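Two Knees, One Pool and a Very Patient Physical Therapist

I graduated from physical therapy on Wednesday! There was no cap and gown, but Renato Tiongson did shake my hand at the front desk, and the lady waiting behind me clapped, so I'm counting it.
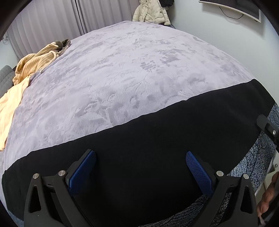
A lot of you wrote back after the May letter asking how the knees were doing, so let me catch you up. I had 7 weeks of sessions at the Riltedon clinic, two a week, and I went in expecting to be scolded about my weight and handed a sheet of stretches. Renato spent most of our first visit watching me go up and down a set of steps. Then he asked which stairs at home bothered me most (the basement ones, with laundry in my arms) and we worked on exactly that.

The big surprise was the pool. I hadn't been in the water since my kids were small, and I grumbled the whole drive over to the Kirum center — then I got in up to my chest, started walking, and didn't want to get out. My knees felt ten years younger in there. I'm still going on my own, up to 20 laps of plain walking, and I've gotten to know most of the early crowd.

I do still ache when it rains, and kneeling in the garden is off the table for now. But last weekend I walked the Ponora trail as far as the second bridge and back with my sister, talking the entire way!

If your doctor has offered you a referral and it's been sitting in a drawer, go dig it out. And write and tell me how it goes, I read every one.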